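### 4.2 Finger comparison on inverted cups

The second set of trials compared two fingertip shapes on the cup and tray task. Both arms carried the same parallel gripper body, so only the fingertips and the closing force setting changed between conditions. The Bonau tip is a tapered wedge that narrows to a point. The Plondus tip is a flat pad of constant width with a softer face. Both were driven by the Tonulham controller with the same gains used in Section 4.1.

We chose cups placed upside down because an inverted cup presents a wall that slopes the wrong way for a parallel grasp. The cup gets narrower toward the foot ring, and a finger that closes too high tends to ride up and off. The handle also blocks part of the approach. In our pilot runs most failed grasps had one finger resting on the handle before the other made contact with the wall.

The wrist camera was used for the last stage of the approach. Its view covers both fingertips and the object between them, and the policy received it at full resolution after cropping. Glazed ceramic on polished steel is hard for this camera. Reflections on the tray shift as the wrist turns, and small glints on the glaze can be close in size to the printed marks on the base. We made no attempt to diffuse the room lighting. With the wedge tips, the points stay in view beside the cup during the approach, and what appears to be the handle can still be picked out next to the right finger.
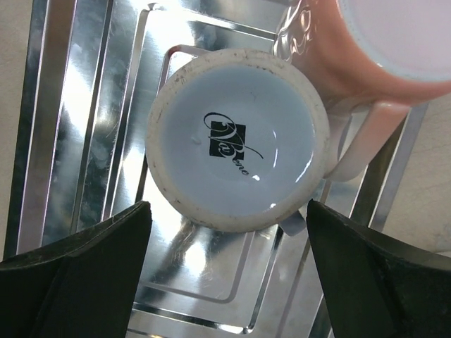 ### 4.3 Two-arm workspace and fixed view

The fixed camera was added after the first round of pilot runs. Oana Filip placed it so that both grippers could be seen over the table at the same time, along with the tray and the basket. Its position was not changed between conditions. Cable routing was checked before each block, as a loop that hangs too far forward can hide the wrist from this view.

We collected 2,587 trials in total. Of these, 1,582 used both camera streams and the rest used the wrist stream alone. Tudor Mocanu labeled all trials by hand from the recorded video, using three outcomes: clean grasp, grasp with handle contact, and failure. A trial in which the cup moved but was still lifted was labeled as a grasp. We set aside 761 trials for testing and did not use them for tuning.

Objects differed in color, size and handle shape, and the order on the tray was changed every 100 trials. Neighboring cups were often close together. This favored the wedge tips, which need less clearance on the way down. The flat pads did better once a cup was in hand, with less turning during the lift. Closing force had a smaller effect than tip shape for either finger.
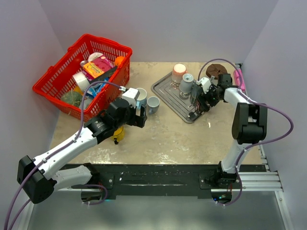 **Figure 5.** Fixed camera view of the two-arm workspace. The right gripper is at the tray, next to the third cup in the row; the left gripper is beside the mugs near the red basket.

Adding the fixed view helped mainly in the early part of the approach, when the wrist camera was still too far to one side to show the handle. Once the fingers were down at the tray, one of the arms often hid the nearest cup from the fixed camera, and the policy had to rely on the wrist stream. The Pop baseline, which weights the two streams equally at all times, was slow to recover in these cases. Our variant shifts weight to the wrist stream as the gripper gets lower.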